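**Big white table with pencil lines and scuff marks — clean it, paint it, or cover it?**

Asked by Sewwandi Wijesinghe, June 15, 2022

Hello everybody. English is my second language so please excuse if some words are not the correct ones.

I look after a shared work room in Vondthorpe. We have one large table with a white top, more a very pale grey if you look at it beside paper. The far edge has a strip of light wood. People measure on it with pencil, so now there are faint lines and pieces of a grid, and also scuffs from things that are pulled across. I don't know what the top is made of. It was there when I started.

I already tried dish soap with warm water, and then a white eraser. The eraser took away some pencil but it left the place more shiny than the rest, and this worries me a little. The scuffs did not change colour at all.

My questions are:

1. Is there a cleaner for pencil which does not make shiny patches?
2. Should I stop cleaning and put a mat or a sheet over the whole top?
3. There is always something standing on the table, and cardboard boxes leaning behind it. Must I clear everything first, or can I do one half and then the other half?

My budget is $300 and I would be happy to spend less. Thank you in advance.

---

**Answer from Hamish Mudgway** (accepted)

Stop with the eraser. Most white erasers are a bit abrasive and on a matte top they polish it. You can't put the matte back, but when the neighbouring area gets normal use it evens out.

For pencil use isopropyl alcohol on a soft cloth. Test it first underneath or in a corner, and wait until it dries before you judge the colour. Small circles, light hand, turn the cloth often or you only move the graphite from one place to another. Keep it off the wood strip, it can lift the varnish. I put masking tape along the wood before I begin.

Scuffs are two kinds. If your fingernail feels nothing, it is probably rubber or plastic rubbed onto the surface, and bicarb paste with a damp cloth may take it. If the nail catches, it is a scratch and no cleaner will help.

Half and half is fine. Do the far half first so you are not leaning over the clean part.

> **Sewwandi Wijesinghe:** Thank you Hamish. I tested in the corner and the colour stayed the same. I will do the far side next.

---

**Answer from Flynn Hoani**

just paint it mate. Britero do a bench enamel, two coats, done

> **Hamish Mudgway:** Not before she knows what the top is. Enamel on melamine without primer will peel in sheets.

---

**Answer from Carleen McAlister**

I would go for the cover, because in a room with many users the pencil will come back in 14 days whatever you do. We have a similar table at Tautahi, in a room where there is always equipment and cardboard around it, and I gave up on a perfect top.

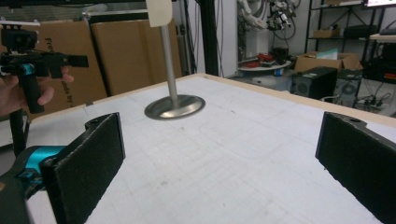 We talked about a cutting mat for the whole surface but the big ones cost too much for us and they don't lie flat for the first weeks. What I would buy in your place is clear PVC sheet from the roll, 2 mm thick. Ask for 1000 mm width if your table allows it, and let the shop cut the length. It should stay inside your $300 unless the table is really huge. Workeck sells it by the metre, and I think other places do as well.

Some small things from my experience with it at home:

- Clean the table before you lay the sheet. Every crumb shows through afterwards.
- Leave it unrolled for one night in a warm room — it relaxes and the corners go down.
- Don't tape the edges on the wood side. The glue becomes yellow.
- Anything with a heavy round base should be lifted when you move it, not pushed. This is also how many scuffs are made, I believe.

And if the people need a grid, draw a good one on paper and put it under the clear sheet. Then they have their lines and your table keeps its colour.

> **Warrick Grimshaw:** Does the PVC smell? I put one on a kitchen table in October and we had to leave the windows open.
>
> **Carleen McAlister:** Yes, mine smelled for several days. I hung it outside on the fence before I used it and this helped.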